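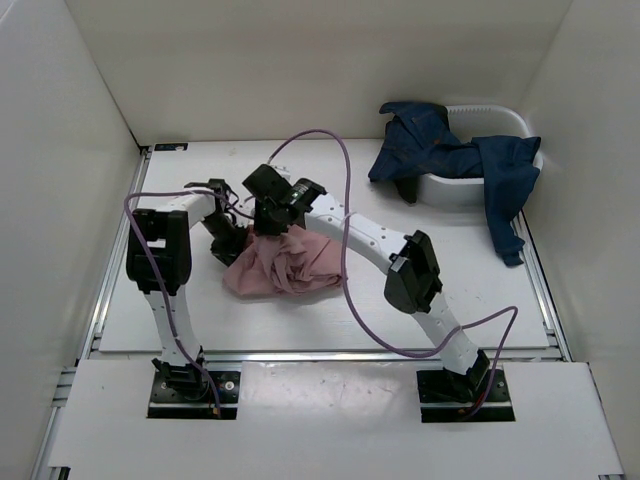 # Chapter 5: Water on the Dairy Farm

Water is the cheapest feed on a dairy farm and the one most often left out of the plan. A milking cow needs more of it by weight than of everything else she eats put together. When she can't get enough, she eats less, and the milk in the tank drops within a day or so. Farms that would never let the feed bunk run empty sometimes put up with a slow trough for years.

This chapter covers how much water a herd needs, how to lay out troughs and pipes, and how to tell when the supply is falling short. Water testing is treated in the second half. Drainage and dirty water are left for Chapter 6.

## 5.1 How Much a Herd Drinks

Intake depends on milk yield, the weather, the salt in the ration, and how wet the feed is. Cows on lush spring grass take in a good deal of water with each bite and may drink less at the trough. The same cows on dry hay in hot weather will drink far more.

For the worked problems in this chapter we use a planning figure of 90 liters per cow per day. It is a figure for sizing a system, and a high-yielding herd in summer will go past it. Students should always work out the peak demand as well as the daily total, as cows do not drink evenly through the day. Much of the drinking is done in the hours after milking, when the whole herd comes out thirsty at once. A pipe that can deliver the daily total over 24 hours may still leave the last cows standing at a dry trough.

**Worked problem.** The Bangera farm milks 300 cows. At the planning figure, daily demand is 300 × 90 = 27,000 liters. If half of this is drunk in the 5 hours after the two milkings, the system has to deliver 13,500 liters in that time, or 2,700 liters per hour. Compare this with the average over the full day, 1,125 liters per hour. The pipe must be sized for the first number.

## 5.2 Trough Placement

A good trough can be wasted by a bad location. Cows leaving the parlor should reach water before they reach anything else, but the trough must not block the exit lane. If two cows stop to drink and the rest can't pass, milking slows down behind them.

In housing, put troughs at the cross-passages and leave enough room for one cow to walk behind another that is drinking. Avoid dead ends. A timid cow or a first-calf heifer will not walk into a corner where an older cow can trap her. Two smaller troughs at opposite ends of a group are nearly always better than one large one - the boss cow can guard only one of them.

On pasture, a trough near the middle of the paddock keeps the walk short and spreads the wear on the ground. Troughs at the gate turn the gateway to mud by April in a wet year.

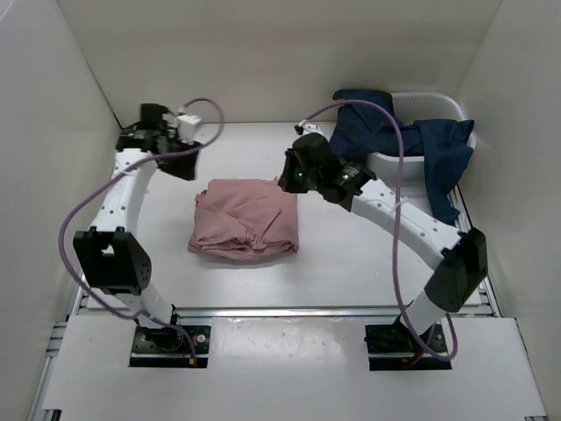 Barbara Kurek disagrees with the usual advice on paddock troughs. She argues that on long, narrow paddocks the middle is the wrong place if the field is going to be split with temporary fence, and that a trough set on the side boundary, where it can serve two strips, saves a second pipe run. Her point is a fair one. The layout should be drawn with the grazing plan in hand, and where paddocks are split often, a boundary trough may well be the better choice.

## 5.3 Pipes and Flow

Most shortages on working farms come from pipes that were right for the herd when they were laid. The Cumholm farm, which we return to in the case study, had added cows three times on one original supply line. The far trough was 646 meters from the pump. With every other trough shut off it filled well enough. After evening milking it hardly filled at all.

To check a trough, tie up the float, mark the water level, bail out a known volume, then release the float and time the refill. Do this at peak demand. A test run at noon, with the herd lying down, says very little about what happens after milking.

Common causes of low flow are:

- pipe bore too small for the length of the run
- a low-flow valve fitted to a high-demand trough
- scale or iron deposits inside older lines
- a leak between the pump and the first branch

Leaks are best found at night. Read the meter after the last round of the yard and again before morning milking, and allow for what the cows may have drunk in between.

## Before You Read On

Sketch the water system of a farm you know. Mark the source, each trough, and the length of every pipe run. Keep the sketch, as you will need it for the exercises in Section 5.6.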